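An Afternoon at the Golance Lab in Betholm

I had been meaning to visit Golance ever since their laundry paper came out, and one gray October afternoon I finally took the bus out to Betholm and was handed a coffee before I had my coat off. The project is called Plundico, and it deals with a chore I know far too well: getting clothes from the washing machine to the basket.

The method is simple enough to tell a neighbor. People guide the gripper through the job by hand, the wrist camera records it, and the model learns from those recordings (1,879 of them so far!). What surprised me was how much they care about the letting go. Cloth bunches and twists, and a sleeve can stay caught on a finger pad.
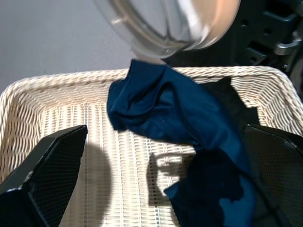 Kyei wondered aloud whether the wrist view alone was enough, and said the earlier model used to open its fingers too soon and leave things draped over the rim.

So they went back and labeled nearly 298 releases, which took 2 people most of a month. The newer model waits a little and lowers the cloth farther before opening. I stayed for 8 trials, far longer than I'd planned, and missed my bus home quite happily.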